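Sweatshirt

A sweatshirt is a pullover garment for the upper body, made from thick knitted cotton or from cotton mixed with polyester. It has long sleeves, and usually it has ribbed bands at the neck, the wrists and the waist. The garment was first used for sport, and today it is worn as everyday clothing in many countries.

Name

The word is American. In British English the garment may also be called a jumper or a sweater, although these words more often mean something knitted from wool. A sweatshirt with a hood is called a hoodie, and in many shops it is sold as a separate category.

Fabric

Most sweatshirts are made from one of two fabrics. French terry has small loops on the inner side and is lighter. Fleece-back fabric is brushed on the inner side, so that the loops are opened and the surface becomes soft. Brushed fabric holds more warm air but it loses small fibers in the first washes. In her handbook of knitted clothing, Marina Economou advises a mix with not more than 33 percent polyester for garments which are washed every week, as pure cotton shrinks more.

Construction

The classic cut has a body, two sleeves and a round neck. Set-in sleeves are joined at the shoulder, while raglan sleeves continue up to the collar and give more freedom to the arm. Some models have a small triangle of ribbed fabric under the front of the neck. It was intended to keep the shape of the collar when the garment is pulled over the head. In cheaper models the triangle is only stitched on as decoration.

Ribbing

The bands at the wrist and waist are knitted in a rib pattern, which stretches across and returns to its width. The maker Varkell uses a wrist band of 9 centimeters, and Bennani uses a shorter one. When the ribbing becomes loose it can be cut off and replaced, and the rest of the garment stays in use.
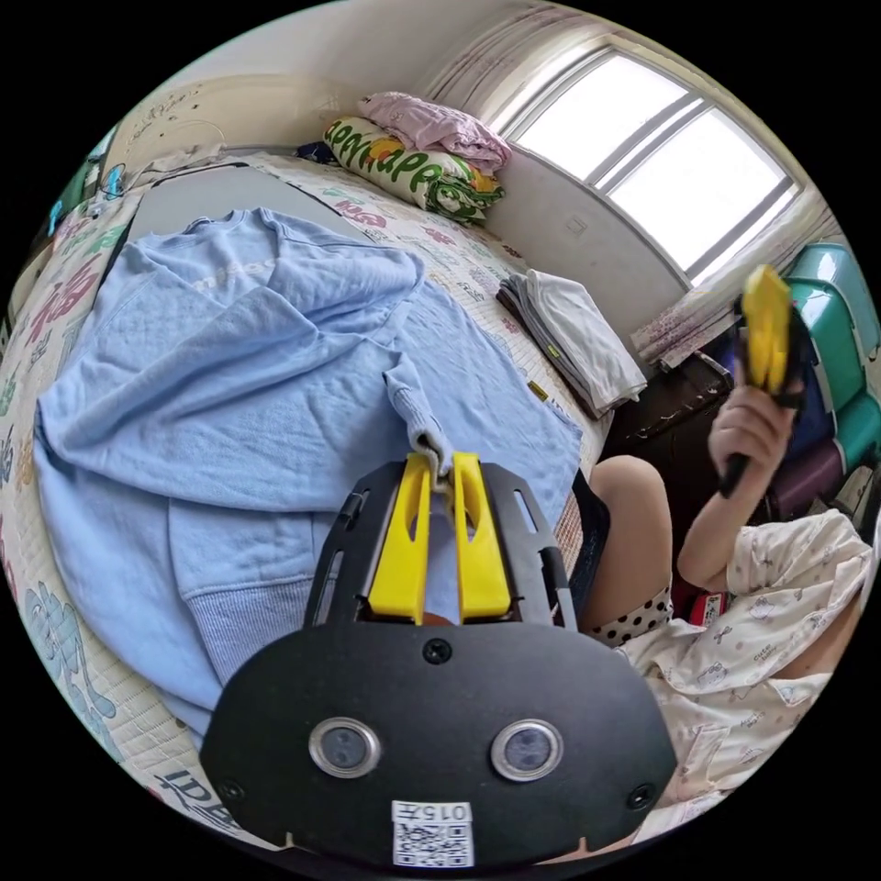
Washing and storage

Printed sweatshirts are washed inside out, in water of 30 degrees or less if the label says so. High heat in the dryer can crack the print. Heavy fabric is better folded than hung, for the shoulders may stretch on a thin hanger.

See also

Hoodie
Jersey (fabric)
Raglan sleeve
Tracksuit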